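Due Back

The stamp said February 2066. I noticed it on the bus, somewhere past the tire place, and I looked at it for three stops to make sure I wasn't reading it upside down.

The book was Milent's Guide to Small Ponds, second edition, with a frog on the cover that looked like it had just been told the price of something. I didn't have a pond. I had a wet patch behind the garage that my wife called the wet patch and I called the site.

A better man would have phoned the Kedgate Public Library that afternoon. I put the book on the shelf over the toaster and felt, for the first time in my adult life, ahead of schedule.

The first call came after four weeks.

"We have you down for an overdue item," said Mrs. Østergaard, who ran the front desk and had once shushed a man for sitting down.

"I don't think you do," I said. "I've got until February."

"February was last month."

"Which February, though?"

There was a silence with typing in it. I read her the stamp. She asked me to read it again, slower, and I could tell she was writing it down in order to be angry at it later.

"That's a mechanical error," she said. "The wheel sticks."

"I'm sure it does. But I planned around it."

I want to be fair to myself here. I had never won anything from an institution. The county had taken a strip of my lawn for a sidewalk that goes to a hedge. My bank charges me for having too little money and then, because of the charge, charges me again. Now a public body had put in purple ink that I could keep a book about ponds until I was either dead or very interested in ponds, and I meant to stand on it.

Mrs. Østergaard sent a letter. It was a nice letter, if you skipped the verbs. I wrote back and enclosed a photocopy of the stamp, which I'd had to make at the library, at fifteen cents a page, while she watched.

"Is that our book?" she said.

"It's the back page of it."

"You brought it in?"

"I'm taking it home again."

She held out her hand. I held the book against my coat. A boy doing a report on volcanoes stopped writing. We stayed like that for a bit, two grown people in a room full of posters about kindness, until the copier finished and I left with what I believed was dignity. I had left my gloves on the lid.

It got around. Kedgate isn't big, and there had been no news since the bakery changed its rolls. People I barely knew stopped me outside the pharmacy to say I should hang on. Other people, also outside the pharmacy, said there were children who wanted that book. I asked which children. One man told me his cousin in Trosau had a parking permit made out for the wrong century and had parked like a king ever since, and I'm sorry to say I thought about the cousin a lot.

My wife took no side. She did ask, one night, whether I'd read it.

"I'm pacing myself," I said.

"You've got forty years."

"Exactly."

"You're on page nine."

I was on page nine because page nine said that before you dig, you should ask yourself why you want a pond. Milent was firm on this. Most people, he felt, didn't want a pond. They wanted to have had a pond for years already, with the reeds in. I'd shut the book there and hadn't been able to open it since.

The library board met in the spring and I was item six. I wore a tie. Mrs. Østergaard had brought the stamp itself, in a sandwich bag. She rolled the wheel with her thumb to show how it stuck, and it didn't stick, and she rolled it again, and it still didn't. I took no pleasure in that. I took a little.

The chairman asked whether I'd accept a reasonable date. I said I had a reasonable date. He asked whether I'd consider what would happen to the book in the event of my passing, and I said it would go to my nephew, who would have it back on time or hear from me. Somebody laughed. The chairman wrote that down, or drew something.

They voted to honor the stamp. I walked home with the frog under my arm and told my wife, who was in the kitchen with a basket of wash, folding.

"So it's yours," she said.

"Until 2066."

"And what are you going to do with it?"

I said I'd start on the site in the morning. In the morning it rained, and the wet patch did very well without me. I stood at the back door in my socks and looked at it. There was already a bird in it.

I took the book back that Friday's worth of gloom later, as my wife likes to put it, meaning once I'd finished sulking. I went at lunch, when Mrs. Østergaard was supposed to be out. She was in. She opened the cover, looked at the stamp, looked at the calendar, and handed me my gloves from under the desk.

"You're early," she said.

She let me keep the bookmark. Then she asked for fifteen cents, for a second photocopy I'd apparently made by leaning. 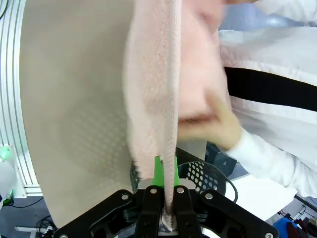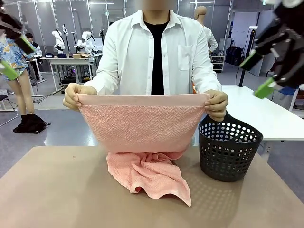
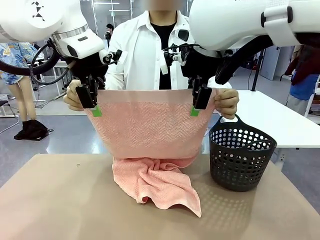
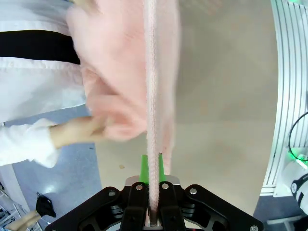 Hongjun Dai wrote: I liked this, but he should never have given it back! We had a stamp like that at our branch and it jumped a decade whenever it was cold. One family kept a cookbook on the strength of it, and when the desk finally called they said they were still on soups. Also, what happened to the wet patch? I was hoping for reeds.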